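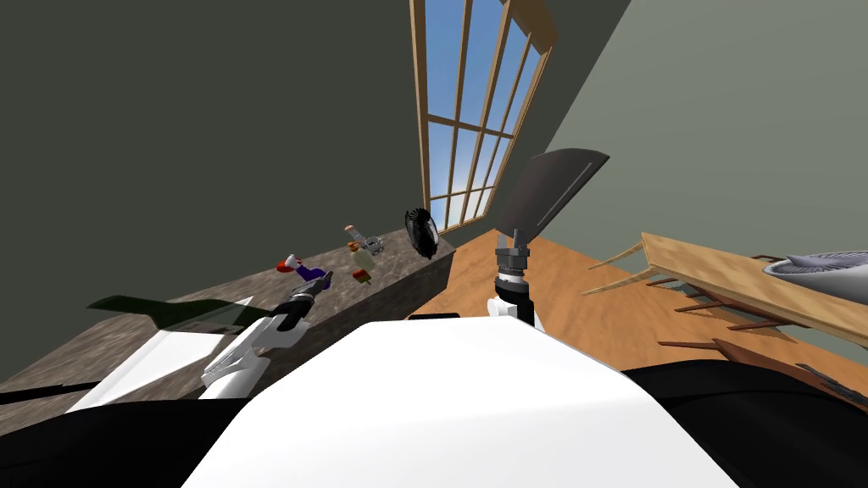 Sim kitchen, left gripper over the counter, paddle in the right.

Search this diary
Type and press enter

Wed 12 September

Teleop all day in the simulated kitchen. I drove both arms from the desk at Zoststead and Ravindra watched the logs. The left arm had the small things on the granite counter, the right arm held the dark paddle upright and was meant to keep it there. Holding still is harder than moving. My right shoulder aches from it.

We got 21 demonstrations kept by lunch. Lev wants 4,000 before the Flemport people come back, so I am trying not to do the sum. He says most of that can be made by varying the ones we record by hand. Theda doesn't believe him and said so on the call.

The red, white and purple toy is a nuisance because it lies on its side. If I come down too steeply I lose sight of it behind my own fingers. I started approaching lower and slower, and stopping just above it before closing. Ravindra thinks the stop will teach the robot to stop too. He may be right. I'll do tomorrow's set without it and we can compare.

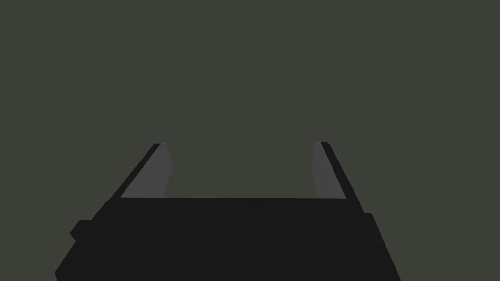
After lunch I spent two hours on the wrist view alone. Renji asked for it back in July and I kept putting it off. From behind the fingers you have very little to judge distance by, so I practised opening fully and leaving it open until I was sure where I was. Twice I closed far too early. I marked those two as bad and Renji asked me to keep them anyway, in a separate folder.

The left hand controller drifts a little when I rest my wrist on the desk. Wrote to Boiko about a replacement strap. No reply yet.

Milan had a go at the end. He has never done it before and he was better than me at the small figurine, slower but no fumbling. I let him carry on while I filled in the sheet.

Bus home was late. Soup and bread. Must remember to bring the other chair in from the meeting room tomorrow, the low one is no good for my back.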